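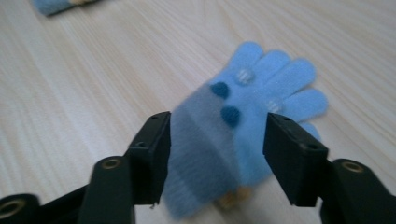
Child's glove in light blue, with dots on the back of the hand and a striped cuff.

Farnora Winter Clothing Project
Progress report to the Plover Fund
Friday, March 20, 2020

1. Work in this period
The grant supports the sorting and onward supply of children's hats, scarves and gloves through our two stores, Pillolis and Bragança. Donations received since September have now been sorted by type and size. The Pillolis store has passed 299 pairs of gloves to partner schools, and a further 122 pairs are packed and labelled for collection.

2. Single gloves
Single gloves remain the slowest part of the work. Each is laid flat on the table, checked for holes and entered in the list by main colour, pattern and cuff, so that staff at the other store can look for its partner without sending items back and forth. Gloves with dots or other decoration are generally matched sooner than plain ones. Those still single after 3 months are set aside for the mending group — they are not issued.

3. Spending
Spending is within the agreed budget. The sum of £600 set aside for storage boxes has not yet been drawn, as the Bragança shelving was delivered late.

4. Next period
We intend to complete the list for Bragança, order the boxes and agree with the schools which sizes are most needed. The smallest sizes are at present in short supply at both stores.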